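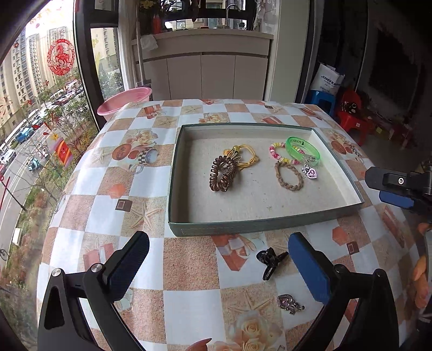 Small accessories are the hardest category in a household to keep sorted, according to Rasha Khalaf, who has run the storage workshop at Vundodholm for two years. They weigh almost nothing, they hook onto each other, and they come in shapes that do not stack. Her standard tool is a shallow open box with a plain pale interior. On her table the hair ties lie to the left in one such box, a brown spiral coil with a yellow elastic touching it, and the beaded bracelet and the green bangle lie to the right. The black claw clip is still out on the tablecloth.

"Claw clips go in last," Khalaf said. "They have height and they have teeth. If you put one in early, everything you add afterward catches on it."

Khalaf teaches a two-group method. Things that stretch go on one side and things that keep their shape go on the other. Color, value and owner are ignored on the first pass. She arrived at this after trying a four-way sort for one season and finding that most people abandoned it within a month.

"With four groups you have to stop and think about each piece. With two you can do it while you talk to someone," she said. A braided hair band, she admits, can be argued either way. She lets people put it wherever their hand goes first and asks only that they use the same side the next time.

She is strict about depth. A deep box invites a second layer, and the second layer is where elastics wrap around charms. The box she recommends to beginners is the Allik, which she buys in lots of 200 for the workshop. Before that she used the Trurkico, which had a smooth floor. Beads rolled on it whenever the drawer was opened. She now looks for a floor with some texture, in a light color, so that a dark pin or a loose stone shows up.

"Light floors look dirty sooner. I would still take the light floor," she said. "You can wipe it. You cannot find a black pin on black felt at six in the morning."

Spiral coil ties get a separate instruction. Khalaf lays them flat and open and does not thread them over anything. Stored over a bottle neck or a rod, she said, they stay wide. Thin elastics with a knot are checked at the knot, and anything frayed is thrown out at that point.

Charms and heart-shaped ornaments are a slower job. Pieces with stones and small hanging parts are kept off the elastics – the cord gets under the setting and pulls. She places them near the front edge, where they can be picked up with two fingers.

Last October she counted the contents of one drawer for a workshop handout. It held 107 pieces, and 105 of them were back in place after the class. The other 2 were bobby pins, found later inside a Zacharias catalog that had been used as a tray.

Asked how often a box should be sorted again, Khalaf gave no schedule. "When you have to move one thing to reach another, take everything out and start over. It takes less time than making the coffee."

She does not use lids. Her boxes go into a drawer at waist height, one deep, with the hair things nearest the mirror.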